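Workshop > Tips > Teaching by hand

We use cookies to remember your reading preferences. Accept / Manage

Teaching a gripper a table task: working notes from the bench

Last updated: July

These tips cover recording short table tasks with a hand-held gripper, and in the second half with a remote-controlled arm. They were collected at the Prorthorpe workshop over one winter, on book, box and drawer tasks. Most of them concern the bench and the person at it. Software settings are in the separate Jakell sheet and are not repeated.

Choosing the task

Write the task down as one sentence with one verb before picking anything up. "Pick up the book" is a task. "Tidy the table" is several, and each person will do them in a different order. If the sentence needs "then", record it in two parts first and join them once both parts work alone.

State where the task ends. For a pick, we end with the item held a hand's width above the table and still for a slow count of two. For a place, we end with the fingers open and the hand drawn back until nothing touches the item. A recording that stops early teaches the arm to stop early.

Flat items are harder than they look. A mug can be approached from nearly any side. A book lying down has page edges, a spine and a cover that can lift, and the table blocks everything underneath. Start beginners on blocks or small cartons and move to books in the second session.

Preparing the table

Clear the working area to a forearm's length on every side of the item. Things further out may stay, and a few should. If every recording is made on a bare surface, the trained arm is thrown by the first pencil case it meets. Move the outlying items between takes, never during one.

Matt surfaces are preferred. Bare or oiled wood is good. Varnish and glass give bright patches that move as the camera moves, and these are worse than a dull, even table with marks on it. Do not sand out old stains for the sake of the recording.

Set the lighting from overhead and leave it. A desk lamp at one side gives long finger shadows which fall across the item at the moment of closing. Soft shadows are harmless. Draw the blind if the sun reaches the table before midday, and note in the log whether it was up or down.

Wipe the table with a dry cloth. Polish leaves a film, and a thin book will slide on it when the first finger touches.

Approaching a book

Bring the gripper in with the fingers open and one on each side of the part to be held. Line the opening up with the book while the hand is still high. Correcting the angle low down drags a pad over the cover, and the drag gets recorded as part of the method.

Thick paperbacks can be pinched across the width if the gripper opens far enough. Measure before the session. Leave at least a finger's thickness of clearance in total, or each approach becomes a matter of luck. Where the book is too wide, slide it until one edge hangs over the table and pinch it top and bottom.

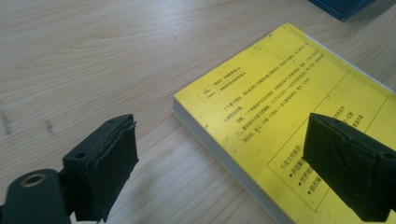
Fingers open over a thick yellow paperback, with the page edges in the gap.

Watch the page side. Pages give under pressure and the spine does not, so a book pinched across its width tends to roll towards the page side as it leaves the table. Close slowly until the pages stop moving, pause, and then lift. The pause can be short but it must be there in every take. Constanza Lagos timed hers by breathing out, and her takes were the most even of the set.

Do not set the book square to the table each time. Turn it by a different amount before every take and let the wrist follow. Change which way up it lies as well. Printed covers are useful to the camera for finding the angle, but if the same title is always at the same corner, the arm will learn the title.

Use at least three different books. Include one with a plain cover.

Pads and fingers

Inspect the pads at the start and at each break. Rubber and foam facings wear first along the edges. Light fraying does no harm to the grip. A facing that has come away far enough to fold under when pressed with a thumb should be replaced.

Replace both pads together. One new pad and one old pad grip unevenly, and the item creeps towards the newer side. Clean the finger with spirit, let it dry fully, fit the facing from the tip backwards, and leave it under a clamp overnight. Contact glue is adequate. Superglue goes brittle and the facing comes off in one piece halfway through a session.

Threaded inserts in moulded parts strip easily. Turn the screw by hand for the first few turns, and stop tightening when the head is seated. Put a dot of paint across the head and the plastic. If the two halves of the dot no longer line up, the screw has moved.

Write the pad change in the log with the take number. We failed to do this once and spent most of a week looking for a fault in takes that were simply made with different rubber.

Holding the tool

Hold it as you would a paint roller, with the elbow off the table. Resting the elbow makes the wrist swing in an arc, and the arm that copies it may have no joint in that place. Move from the shoulder for long travel and from the wrist only for the last part.

Keep the free hand out of view. It should go behind the back or in a pocket. A hand that steadies the book, even once, spoils that take. Delete it at once while you remember which it was.

Sleeves should be plain and pushed up. Remove bracelets that knock on the handle.

Speed should be a little slower than natural and the same from start to finish. People rush the travel and dawdle at the grip. A metronome at a low setting helps for the first few takes and becomes tiresome after that.

How many takes

For the book task we kept 390 takes out of a longer run. This was enough for an arm to lift an unfamiliar paperback from a clear table on most tries. The full set for all our table tasks stands at 2792, and the drawers account for the greater share of it.

Work in blocks short enough that the last take is as careful as the first. When grips start to miss, stop for the day. Takes made by a tired hand are consistent, in that they are all slightly wrong in the same direction, and this makes them hard to find afterwards.

Share the work between 2 people at least, one left-handed if possible. Cherry Mae Cabrera is left-handed and comes at a book from the side the rest of us avoid. Her takes were kept in full.

Keep a small number of recoveries. If the book slips and you can put the grip right without using the other hand, carry on and mark the take "recovered". Do not stage slips. They look staged, and the hand moves before the book does.

Showing the task by remote control

The Darwish handset drives the arm directly, so reach and speed are already those of the machine. The operator loses the feel of the grip. Allow for it by watching the item and not the fingers: the cover of a paperback bows slightly just before the hold is firm enough to lift.

Stand where you will not have to lean. If a leg of the stand hides the far finger, move yourself before the take. Mark the floor with tape once you have found the place.

Let the arm settle between moves. There is a short delay between handset and joint, and an operator who corrects during the delay will correct twice. The result is a wobble on the way down. Push, wait, look, push again.

Set the lower limit one sheet of card above the table before the first take. Lay the card down, bring the closed fingers to it, store the height, remove the card. Repeat after any pad change.

Keep the stop button under the free hand for the whole of the take and test it first thing.

Hand-held takes are quicker to make and remote takes need less cleaning up. We use the hand-held tool for anything under a kilogram, and the handset for drawers and lids where the direction of pull matters.

Logging and storage

One line per take: number, operator, item, blind up or down, kept or not. A paper sheet on a clipboard is faster than typing and can be copied up later. Add remarks only when something changed.

Play back every tenth take at double speed before leaving the bench. Look for a smeared lens, a finger that fails to open fully, and takes that begin with the hand already moving. Smears are the commonest of these, and a spectacle cloth kept in the tool case deals with them.

Store the tool with the fingers open. Pads left pressed together overnight take a flat, and foam is slow to recover. The Praminach case has a block for this purpose. A folded duster between the fingers does as well.

Label the case with the date the pads were last changed, in pencil.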